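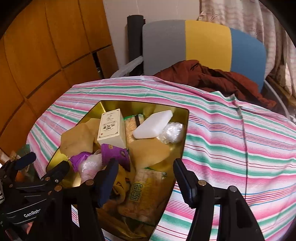

Page last changed in April

From: Lowri Prothero
To: Lillow design list
Subject: Re: Lettering for the Jalham poster show

Dear colleagues,

Cosmin Mihăilă wrote:
> The wall labels are set in Geltell Light. Can the small sizes be
> read at 2 meters? We have 441 of them to print.

The light weight has been withdrawn. All labels will be set in Geltell Medium - the title wall keeps the drawn capitals supplied by Eskil Hägglund. Revised proofs should be sent to Radu Sima before noon. The catalog remains at 200 pages.

Regards,
Lowri Prothero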